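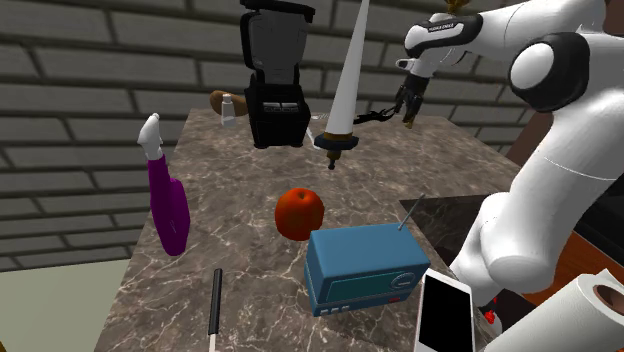

A marble-patterned worktop with grey brick behind

Keeping the kitchen energy bill down

Prices for gas and electricity go up faster than they come down, and most of us can't do much about the tariff. Use is another matter. These tips come from a year of reading our own meters in Soltby.

Read the meter first
Write the reading down at the same time each month, say 8 p.m. on the last evening. We used 1,026 units from October to March the first winter. The next winter it was 152 units lower, with the same cooker and the same boiler.

Hob
Match the pan to the ring. A small pan on a large ring heats the air beside it.
Keep lids on. Potatoes need only a gentle simmer once the water has boiled.
On a solid electric plate, switch off a few minutes before the food is done. The plate stays hot long enough to finish rice or eggs.
Wipe gas burners weekly and clear the holes with a pin. A yellow flame that doesn't go away with cleaning needs a registered engineer.

Oven
Skip the preheating for casseroles and baked potatoes. Bread and sponges still need it.
Cook two trays at once and freeze one.
Don't keep opening the door. Clean the glass and look through it.

Kettle
Fill it by the mug. If you drink a lot of tea, put the spare hot water in a flask straight away. Ours is an old Zemura and keeps water hot enough for washing up until the evening.
Descale with equal parts white vinegar and water. Leave for an hour, rinse, boil once and throw that water out.

Fridge and freezer
Set the fridge to 4 degrees and the freezer to minus 18.
Leave a gap of a hand's width at the back and pull the fridge out twice a year to brush the dust off the coils.
Let leftovers cool before they go in, but no longer than 2 hours.
Check the door seal with a slip of paper. If it slides out with the door shut, wash the seal in warm soapy water and try again before buying a new one.

Hot water
Rinse vegetables in a bowl of cold. Wash glasses first, greasy pans last.
If the hot pipe under the sink is bare, foam sleeving costs very little and cuts with scissors. Tape the joins.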